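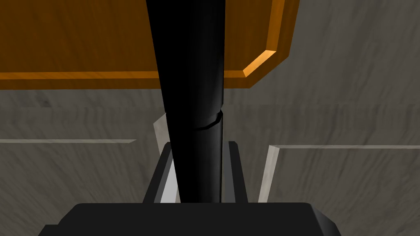 *Image credit: Demyd Tkachuk / Dendidex, 30 July 2022*

**Feline hyperthyroidism** is a disorder of middle-aged and older cats in which the thyroid gland produces too much hormone. Common signs are weight loss despite a strong appetite, increased thirst, vomiting and a rapid heart rate.

## Diagnosis

Veterinarians usually confirm the disorder with a blood test for total thyroxine (T4). Kidney function is checked at the same visit.
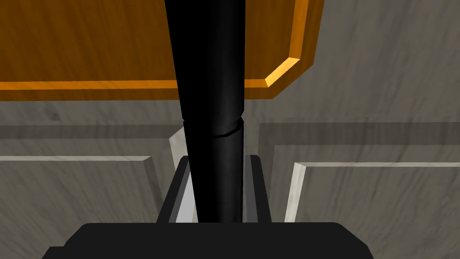
Borderline results are often repeated after several weeks.

## Treatment

Options include daily medication, surgery, radioactive iodine and an iodine-restricted diet.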